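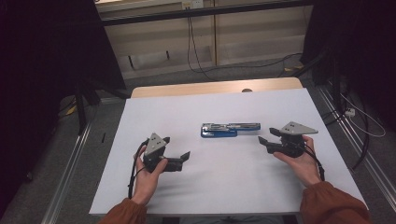
Stapler task, head view, both grippers in hand.

Kelarmont Paired Gripper Kit: stapler sessions
README, third revision, March

What you get

One folder of recordings made with the Kelarmont handheld gripper pair, plus the notes we wish had come with the kit. Trerness sells the hardware, Hullelell hosts the files, and we did the stapling. The folder holds 131 episodes of a person handling a desk stapler with two grippers, a job most people manage with one hand while on the phone.

Each episode has a head view, a view from each gripper, and a log of finger openings. Episodes are trimmed at both ends. The longest runs 39 seconds and is mostly hesitation.

Folder layout

episodes/ – one numbered subfolder per take
calib/ – camera and finger calibration, one file per gripper
notes/ – operator remarks, lightly edited for language
thai_split.txt – the train and test lists used for the Thái baseline

The split file lost its accent to an old unzip tool. The baseline is still spelled Thái everywhere else, and we'd like it to stay that way.

Review notes on the kit

The handles are comfortable for the first hour. After that you begin to have opinions about them. The finger pads hold a stapler base well enough, but chrome is another matter, and a fair share of the failed takes are the top arm sliding out of a perfectly reasonable grip.

The cables are the weak point. Let them loop toward you over the table and keep them out from under your wrists. Trerness lists a longer set as an accessory, at an accessory price.

The gripper view is better than we expected. With the fingers apart you can see a good stretch of table between them, and the far stapler stays readable even when the near fingers go soft.
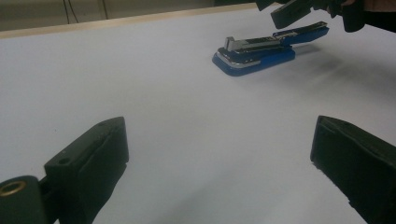

Known issues

12 episodes have the left and right gripper views swapped. They are listed in notes/swapped.txt and we have left them as they are, in case you enjoy that sort of thing.

3 episodes have no finger log. Use them for video only.

The kit's app calls every take "Successful" once it has been saved. Ignore this field and use our own label, in outcome.csv.

Loading

Unzip, point the Hullelell reader at episodes/, and set the layout to "paired". The default is "single", which loads without complaint and gives you half the data.

Terms

Free for research and teaching. Please cite the revision number along with the folder name. Revision 2 had the outcome column upside down, and we would prefer not to discuss revision 1.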